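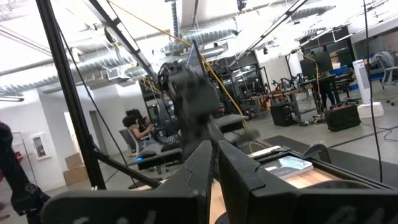 双腕セル 始業前点検表(コメント付)

カテゴリ:設備保全 > 日常点検

1. グリッパ指
左右の指の面取り部および溝に欠けがないこと。取付ねじの緩みがないこと。
判定:良

2. 架台および配線
黒色フレームの支柱と斜材の接合部を確認する。上部から垂れるケーブルがアームの動作範囲に入らないこと。
判定:要処置。黄色ケーブルの固定位置を見直し、再点検とする。

3. 周辺
床面の配線が通路を横切る場合は保護カバーを設ける。
判定:保留

4. 把持確認
樹脂カップを左右の指で挟み、300秒間保持する。トレイおよび皿は所定の位置に置く。
判定:良。指先の当たりに偏りは認めない。

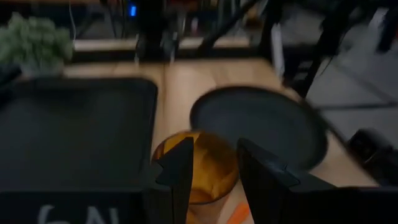 セロム・ダルコ

12月9日(日)点検。指先部品はプリタノ社製であり、累計把持回数は590回を超えた。交換基準には達していないが、次回点検時に摩耗量を測定すること。ハウジングの印字「6A」は台帳と照合済みである。

コメント(2件)

メンサ保全課:黄色ケーブルの件、了解しました。結束部品は棚78にあります。

レンダンス運用担当:項目4の保持時間は、4月改訂版の手順書と一致しています。項目3の判定はいつ確定しますか。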